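Clernard Desks: a record of shared office desks and what ends up on them

README, version of 18 Jun 2022

What's in it

Clernard Desks is a collection of notes and pictures about shared desks in working offices. I started it in April because I love looking at how people settle in at a desk that isn't really theirs, and it has grown much faster than I expected! There are 676 entries so far, covering 183 desks.

Each entry has one picture and one line in desks.csv. The columns are:

entry_id: a plain number, never reused
desk_shape: straight, corner, curved or other
screens: none, one, several
keyboard: yes, no, hidden
cables: tidy, loose, hanging
small_things: free text, everyday words please
notes: anything else you'd like to say

How to fill in the lines

Write what is on the desk and leave the guessing out. If a bottle has no readable label it's "bottle", and a box is "box" until someone can read what it says. Colours are very welcome. Use "hanging" for cables whenever at least one drops over an edge, even if all the others lie flat on the top.

Long curved desks are my favourites (I know, I know) because screens end up facing all sorts of ways and the cables have to wander across the top to reach them. For a desk like the one below, desk_shape is "curved", screens is "several" and cables is "hanging", and small_things could read "white bottle, small tan container, small beige box, red cloth on a dark pad, power adapter".
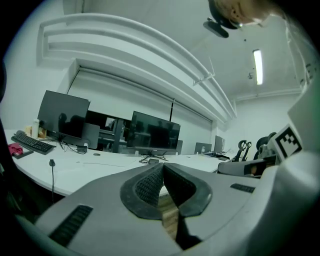 Howard Mottram wrote to ask whether power adapters should really go under small_things, given that we already have a column for cables, and he would like to see them moved there before the list gets any longer.

It's a fair point and I've gone back and forth on it. For now they stay in small_things, as an adapter takes up desk space of its own. If you search for "adapter" you'll get 118 lines, so moving them later would be an evening's work — quite a pleasant one, with tea.

Known gaps

Standing desks are thin on the ground. Drawers aren't recorded at all, and chairs only get a mention in notes. The Ukier entries use an older spelling of some column names; the script rename_columns fixes that.

Adding your own

Send up to 200 lines at a time, with the pictures in a folder beside the file. Mixed lighting is fine. Odd desks are more than fine — please send the odd ones!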